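Skukex Bin Picking Kit, second version
Reviewed by Saron Mamo

The Skukex kit consists of a compliant finger assembly, a vacuum line, a wrist bracket and a software license for one arm. We bought ours through Grullen in November and ran it for 11 weeks before writing this. The arm was already in the shop and is not part of the price.

Mounting took an afternoon. The bolt pattern matched our flange, but the manual gives the wrong torque for the bracket screws - the correct value is in the release notes on the download page. Calibration is a 38-point routine that has to be repeated whenever the bracket is moved. It cannot be resumed if interrupted.

Cycle time on mixed blocks and bars averaged 11 seconds per pick. Flat parts in open floor space were reliable. Parts against a wall were slower, and the planner gave up on two of them in most full runs. Oluwaseun Babalola raised the wall clearance setting and recovered part of that.

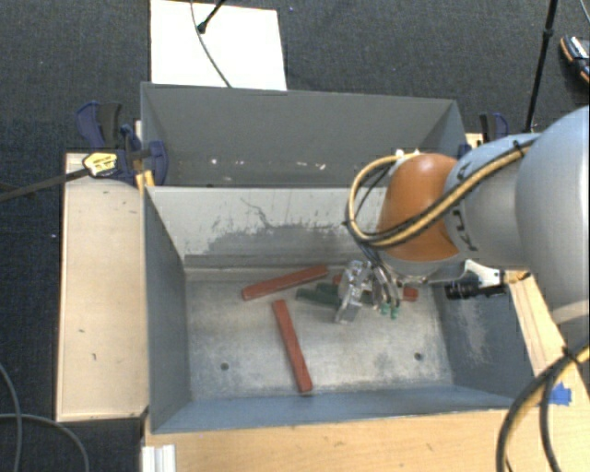 Cable routing is the weakest point of the kit. The supplied ties are short and the guide suggests a single fixed loop at the wrist, which limits rotation at the last joint. We left a wide loop around the orange joint cover and tied the yellow and black cables together higher up the arm. Skukex should ship a proper sleeve.

Support answered within 2 days both times. Replacement finger pads come in packs of 44, far more than one cell needs, and there is no smaller pack.

Recommended for shops that already own an arm.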